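Student team opens kitchen manipulation project for the Kollurance household robotics competition

The Hellwig student robotics club has entered its dish-handling project in the household class of the Kollurance competition. The entry, named Ellance, is developed by students of the automation course at Oder and carries credit towards the second-year practical module.

The household class requires a robot arm to carry out kitchen tasks in a furnished room. Teams may not fit guide rails, printed markers or purpose-made dish racks. Points are awarded for completed handling steps and deducted for dropped items, contact with the tap and any intervention by a team member. Each team is allowed 3 attempts, and the best one is scored.

Ellance is trained from demonstrations. A student guides the arm through a task while joint positions, gripper opening and camera images are recorded. The club has recorded 522 demonstrations to date, of which 178 concern work at the sink. The remainder cover the worktop, appliance fronts and storage. 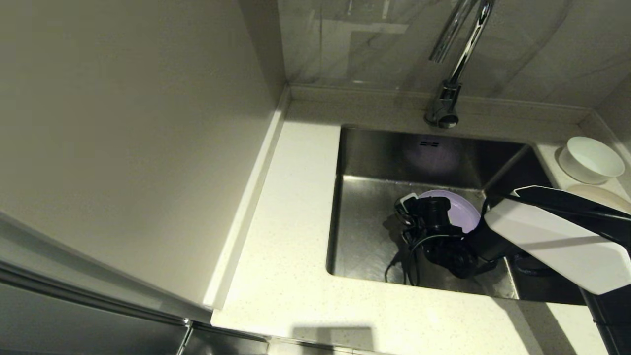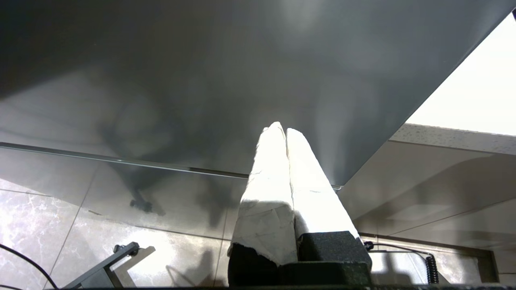

Two camera positions are used. The head camera supplies the general view of the work area, and the wrist camera supplies a close view of the fingers and the surface next to them. Images from both are stored with a common time stamp. Students check each recording before it is added to the training set and remove those in which the streams have drifted apart.

Reflective surfaces remain the main technical difficulty. Polished metal and glossy fronts return images of the room, and earlier versions of the software treated some of these reflections as objects. The current version compares the two views before a grasp is accepted. In the club's internal tests, this reduced false grasps by 46 per cent compared with the version used in spring.

Work on grip force is continuing. Plates held by the rim tend to rotate when they touch the wall of a basin, and the controller must correct the angle without increasing the closing force beyond the set limit. A revised controller is planned for August, after which the software will be frozen for the competition.

The recording procedure and the file format will be made available to other teams in the household class. Schools and colleges wishing to use them in teaching can apply to the Hellwig club office in Oder. Technical documentation is supplied on request.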